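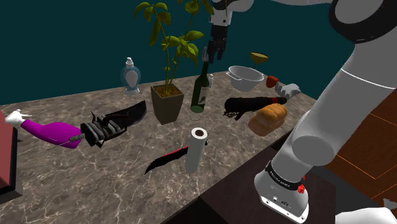
## Pre-session check: remote-control demos, kitchen counter (simulated)

Tuesday, September 1, 2020
Operator: Laiba Bukhari
Checked by: Ehsan Rana
Scene build: Kurorine 1904

- [x] Both arms load and hold still with the hand controller at rest.
- [x] Stop key tested from the operator's seat. Tested again with the headset on.
- [x] Gripper above the counter, fingers pointing down. *Clear of the plant. Small white bottle is under it, so raise before moving sideways.*
- [ ] All objects resting on the counter. **Fail.** *Half lemon is floating above the colander. Reset scene and look again.*
- [ ] Knife placed away from the first pick. *It is partly behind the paper towel roll. Don't use the roll as first target.*
- [x] Speed limit set to slow for new operators.
- [ ] No objects joined together. **Fail.** *Boot, spring and magenta tube are one piece. Leave out of the task list until Plekau sends a fix.*
- [x] Recording folder has space for 2000 demos.

Result: hold. Two fails to clear before Laiba records. Practice runs are fine, but don't save them.

E.R.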